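Two Arms on One Table: Our Build Report

Project name: Udatness
Written by Ilgın Gezer, with corrections from Elif Naz Erdem
Handed in 4th April

How we got started

I should say first that neither of us had built a robot arm before this year, and that I had pictured the whole thing being a lot more glamorous than it was. Mostly it was cable ties. We had the use of a bench at Inda, the shared workshop near the river, where you pay a small monthly fee and get a shelf, a key, and a great deal of advice whether you want it or not. Our idea was to make two small arms work on the same table without getting in each other's way, and to have them handle light things that don't mind being dropped (because we knew we'd be dropping them!).

We called it Udatness, which was a typing mistake in our very first shared file, and by the time we noticed we had both grown fond of it.

The frame and the mounting

Getting the bases to stay put took longer than anything else in the first half of the project. Our first try was with clamps, and every time an arm stretched out to its full reach the base would creep a little, and then all the positions we had saved were wrong. So we took everything off and bolted each arm through a black mounting plate onto the aluminum rail along the front of the table, and that made a world of difference. The arms now face inward from left and right and share the middle of the table, which is where we put the foam. The cables run back along the arms to the bases, with enough slack that the elbows can bend all the way. We had them too tight at first, and one connector pulled out every few minutes until we gave in and started over with longer ones.
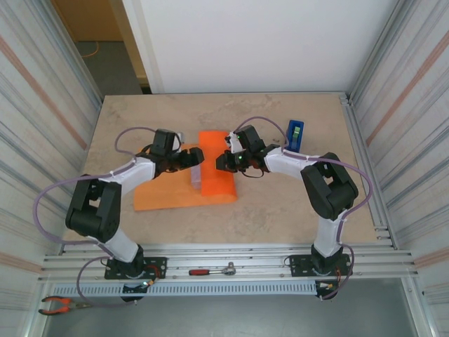

Elif Naz Erdem would like it written down that the slack was her suggestion back in July, that I said it would look messy, and that anyone copying our build should leave even more of it than we did, especially at the wrist. She is right, and I have apologized.

With the bases fixed, we wrote a simple rule for sharing the middle: one arm asks for the space, the other backs off and waits, and only then does the first one move in. It's slow. Watching it is a bit like watching two very polite people at a door. But after we put the rule in, we had no more bumps between the arms, and before that we'd had plenty, including one that cost us a wrist bracket and most of an evening.

The fingers

The grippers had solid fingers in our early drawings, and those were stiff and heavy and pushed things away as often as they picked them up. We moved to printed fingers with an open lattice, so that they would give a little when they touched something. I went through more versions of that lattice than I like to admit. Thin ribs snapped, thick ribs didn't bend, and one batch came off the printer so stringy that we used it as a scrubbing brush. The last version is plain beige, from the spool that was already loaded, and it has held up well.

A shape that narrows toward one end turned out to be a nice thing to practice on. If the fingers come in around the narrow part they have something to close on, and if they come in too high they tend to slide. We leaned on the wrist camera for lining this up.
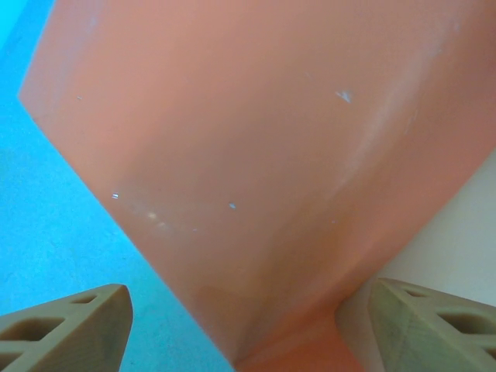

One of the workshop members who read our draft asked whether we had tried gluing rubber to the inside of the fingers, and said that a strip cut from an old bicycle tube had done more for his own gripper than a month of fiddling with the code. We haven't tried it yet, but it's now at the top of our list.

How it went

For our final test we ran 60 pick attempts with the last set of fingers, and 53 of them ended with the piece set down where we wanted it. Of the failures, 2 were a loose plug on our side, and the others were slips. It took 16 minutes to get the table ready that day, which for us was quick.

What we'd change

I would make the waiting rule less timid, so that an arm could start moving in while the other was still leaving. Elif Naz wants to redo the wiring (again) and label both ends of everything this time. We'd also both like a proper place for the tools, as we spent a silly amount of time hunting for the right wrench. The print files and our notes are in the Udatness folder on the workshop computer, and anyone at Inda is welcome to copy them.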